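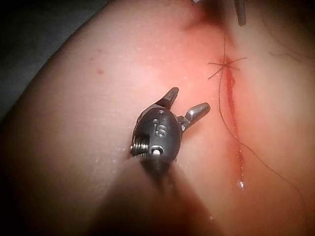

Home Reviews Cars & Tech Forum About

Lillent parking sensor kit: one summer in

13/08/2023, by Berenice Nava

My car is old enough that "driver assistance" means my sister in the passenger seat yelling STOP. So when Lemel had the Lillent add-on parking kit on sale in the spring I finally bought one, and I've now had it on the car for 2,336 miles (yes, I wrote down the odometer the day I put it on).

You get four sensors for the rear bumper, a little display for the dash, a hole saw that fits a normal drill, and a bundle of wire that looks scarier than it is. The instructions say an hour. It took me most of a Saturday, and a good chunk of that was me standing in the driveway with masking tape on my bumper, trying to get up the nerve to drill into it! Measure from the ground on both sides, please. My first line was a good inch off.
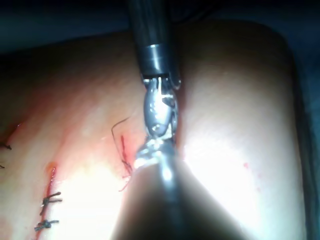 Two instruments, tip to tip.

Wiring was easier. The box taps into the reverse light, so it wakes up when you shift into reverse and goes quiet when you shift out. I ran the display cable under the door sill trim and it popped back in fine.

How does it work? Pretty great, mostly. The beeps speed up as you get closer, and the distance on the display has matched my tape measure to within 2 inches every time I've checked. It does miss skinny things. There's a thin signpost behind the bakery on Skoramley Street that it ignores completely, and I've learned to just look for it.
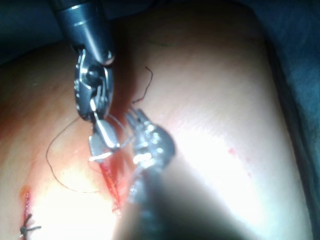
Heavy rain is the other weak spot. I got a long solid beep backing out of an empty space during a downpour in August, and wiping the sensors with my sleeve fixed it. The volume has three settings, all too loud, but a bit of felt over the speaker helps a lot.

I also tried my neighbor's Fülöp kit, the wireless one. Way quicker to install, but there's a lag before the first beep that I didn't like at all. I'd take the Lillent again and put up with the wires.

Next job is the front bumper, if I can stand to get the drill out again.

We use cookies to remember your settings and count visits. Accept Manage cookies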